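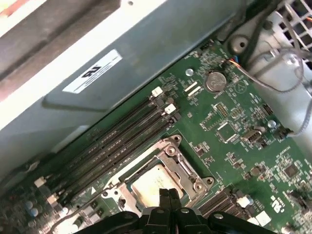

Fingers over the processor socket, memory slots empty.

Quick one as I've got to be out the door by six. Bad evening with the arm. Short version: it pushed down on a processor socket harder than it was told to, and the stop didn't stop it. No one hurt, nowhere near it, but I've switched the whole thing off at the wall until I understand it.

Longer version. The Setumel job is taking old desktops apart without wrecking the boards, so they can be sold on. Side off, case flat on the bench, arm comes down from above. Memory sticks were the first thing I got going properly and they're fine now, mostly. The processor is the horrible one. Lever, bracket, tiny gaps, everything metal and shiny so the vision gets confused. All it has to do at this stage is come down over the socket, touch the bracket very lightly, and say "found it". That's it. No lifting yet.

It had done that touch 387 times since I last changed anything. Number 388 it came down, touched, and kept going. You can hear it when it does that, the motors go up a note. I hit the software pause. Nothing. Hit it again like an idiot. Then the big red button, which did work, thank god. 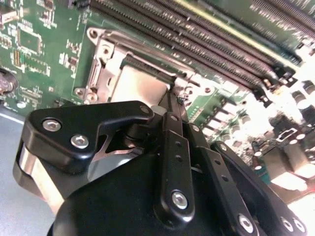 So after that I sat down with the logs and a cold tea. The force limit for the touch is 2 newtons. The log says it got to 23 before the power went. Not enough to crack a board, I think, but plenty to bend something you don't want bent, and if it had been my thumb under there I would have had words to say about it.

What I beleive happened: the force reading froze. The Premico sensor box sends a number to the controller over and over, and at some point it stopped sending new ones and the controller just carried on using the last one it had. The last one was nearly nothing. So as far as the arm knew it was in thin air and should keep going down. Perfectly sensible if you're an arm.

Same column in the log, same value, line after line, over 200 lines of it. Real readings wobble all the time. I should have had a check for that from day one and I didn't. My fault, not Premico's, the manual does say to watch for it (page I had not read, obviously).

The pause button is a seperate thing and worries me more. Pause goes through Zakedo, my little scheduler, and Zakedo was sat waiting for the touch move to finish before it looked at anything else. Meaning pause only works when the arm isn't busy. Useless! I've been trusting that button for months. Leaning in over the bench with it in my hand.

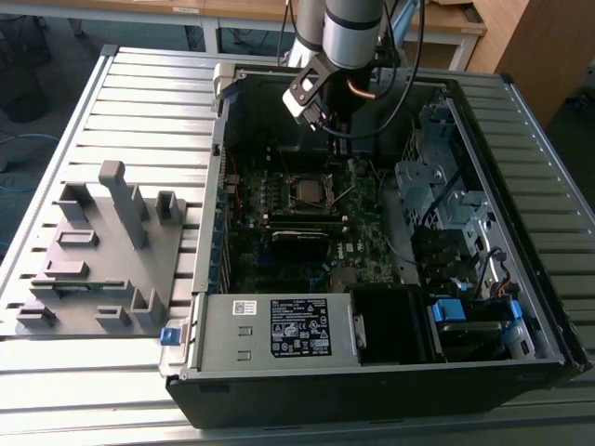
Done so far:

Frozen reading check. If the number doesn't change for a few ticks the arm stops dead and stays stopped.

A floor height. It can't go lower than the bracket plus a hair, whatever the sensor reckons.

Pause now goes straight to the controller and skips Zakedo. Tested it with the arm waving about in empty air, not over a board. Worked each time but I want to try it a lot more.

Still to do: find out WHY the sensor box froze. Could be the cable. It gets bent every time the wrist turns and I never gave it enough slack. Could be the box getting warm. I've got a spare lead from Fabbri on its way so cable first, as that's the cheap guess.

Also need to look at that board under the magnifier and see if it still boots. Haven't dared.

And a rule for me, written on tape and stuck to the bench: hands out unless the red button is in. If you run anything like this at home go and press your pause button halfway through a move. Tonight. With something soft underneath.

Right, late. More when the cable turns up.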